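4 Working with the hand gripper at the sorting place

4.1 Who this section is for

This section is for the persons who fold and sort textile at Kurnitz, and for the shift leader. It explains how to set up the Grosik hand gripper, how to work with it during the shift, and what is different in your work after the automatic folding line starts in June. The installation of the line itself is in section 7 and is done only by Metex technicians.

The hand gripper has no motor. You close it with your own hand, and the camera on it records how you pick, lift and put down each piece. The folding line learns from these recordings. The better you work in your usual way, the better the line will work later.

4.2 Before the first pick

1. Take the gripper from the charging shelf. Check that the battery lamp is green. If it is yellow, take another one.

2. Close and open the fingers five times without textile. They must move freely and meet along the full length of the blue pads.

3. Press each pad lightly with the thumb. A pad which moves sideways must be fixed before use, see 4.6.

4. Clean the camera glass with the dry cloth. Do not use spray on the glass.

5. Enter your work number on the panel. Your name is not saved together with the recording.

6. Hold the start button for 2 seconds, until you hear the tone.

Note: Left-handed persons can turn the strap. The turning is shown on the label inside the lid of the transport box.

4.3 Picking from a mixed pile

Mixed piles are the most difficult for the line, and for this reason we ask for many of them. A mixed pile has thin and thick textile together, in any color, and it can also have bags and packing material in it. Please do not make the pile nice before you start.

1. Choose the piece you would choose without the gripper. There is no correct order.

2. Bring the fingers to the piece from above or from the side, with the fingers open.

3. Close on a fold or an edge. Ribbed knit is easy to hold when it is a little bunched between the pads. On flat and smooth textile, push the pads gently together over the surface until a small fold comes up, and then close.

4. Look between the pads before you lift. Only the piece you want should be there. When a thin garment lies on a plush blanket, the pile of the blanket can be caught too.

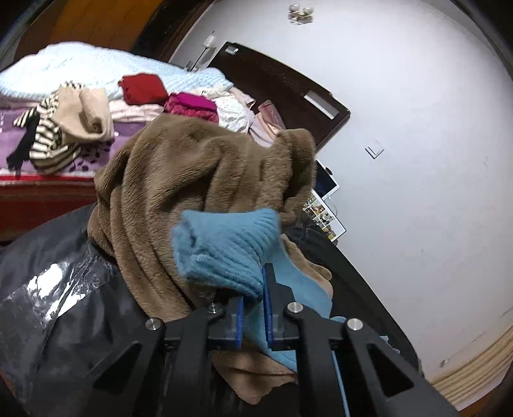
5. Lift slowly at first. If a second piece comes together with the first, put both down and open the fingers. Do not shake.

6. Carry the piece to the folding surface and open the fingers completely before you pull the hand back.

CAUTION: Do not close the fingers on buttons, zippers or hooks. Hard parts damage the pads and can jump out toward the face.

CAUTION: Plastic wrap is slippery and it reflects the lamp into the camera. Move it only if it covers the piece you want. You may use the free hand for this.

Note: A failed pick is also useful. Do not delete it. Try again and go on.

4.4 Length of work and pauses

Work with the gripper for not more than 40 minutes without a pause. The gripper makes the wrist tired in another way than folding by hand, and most persons feel it only later. After the pause you change to normal folding or to labeling.

One recording set is 200 picks. It is not a daily target. The shift leader must not compare the sets of different persons, and the panel does not show the speed.

4.5 What changes in your work

From June the line will take the plain pieces, such as towels, sheets and simple shirts. Knitwear, large blankets and mixed bags stay with the folding persons. Each shift will have one new task, which we call line support. The person at line support looks at the pieces the line has refused, folds them by hand and writes the reason on the panel.

Line support changes every 2 hours, so that everybody learns it. The training is during paid time. If you do not wish to do line support, speak with Panagiotis Triantafyllou, who makes the shift plan for the change period. He also takes complaints about noise, light and the height of the tables.

The agreement between Kurnitz and the supplier Mitsotakis-Vlachou says that the recordings are used for the training of the line only. They may not be used for judging a worker. A copy of the agreement hangs beside the panel.

4.6 Changing the pads

Change both pads after 2,000 picks, or earlier if the surface is smooth or cut.

1. Switch off the gripper and lay it on the table with the fingers open.

2. Loosen the screw near the pad by one turn. Do not take it out.

3. Pull the old pad up and push the new one in until it stops.

4. Tighten the screw by hand force only. Repeat on the other finger.

5. Close the fingers and check that the pads meet. Then write the change in the pad list.

CAUTION: Never use one old and one new pad together. The grip becomes uneven and thin knit can tear.

Old pads go in the gray box under the charging shelf.

Section 4, state 2020-05-12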